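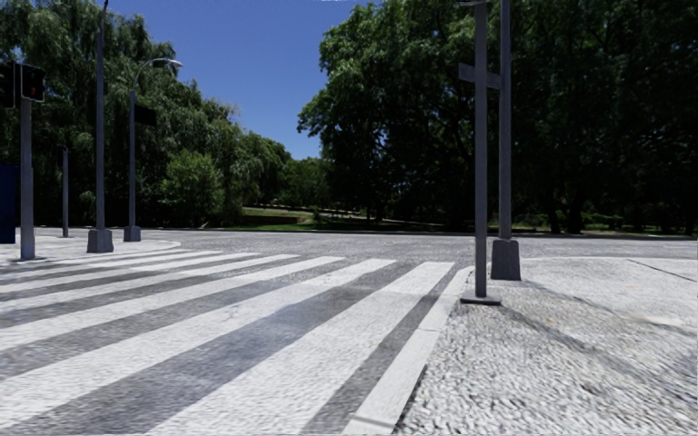

Youth Style Archive: Progress Report to the Zerero Fund

Posted in April by the Jutham program office

We use cookies to remember your preferences. By continuing to browse you accept our cookie policy.

The present report covers the second period of the grant. It concerns the collection and cataloging of clothing worn by young people in local music and street subcultures, from the first punk jackets through the rave years.

Collection

The catalog now holds 705 garments and accessories, against a target of 900 for the full grant. Most came from private donors who answered the spring appeal. Footwear remains thin. Platform boots and skate shoes were generally worn until they fell apart, and those offered to us were often too damaged to store. We have therefore begun accepting single shoes where the sole and stitching can still be studied.

The Piątek donation, received as one lot, contains 97 band shirts, many altered by hand with safety pins, bleach or cut sleeves. Cataloging it took longer than planned - each alteration is recorded separately from the garment itself.

Interviews

Staff completed 15 recorded interviews with former shop owners, hairdressers and club regulars. Transcripts are finished for all but four. Two speakers asked to review their text before release, and those files are closed until they reply.

Storage and display

Drellero delivered the padded hangers and acid-free boxes in full. The garment rail for the long coats was returned because it bowed under load, and a replacement is on order. The small display on goth dressmaking opened as scheduled and will stay up through the summer.

Spending

Costs are within the approved budget, except for textile cleaning. We request permission to move unspent travel money to that line.

Next period

Work will center on footwear, on photographing the Piątek shirts, and on a shared list of terms for makeup and hair styles. The draft list will be sent to the Fund for comment before it is adopted.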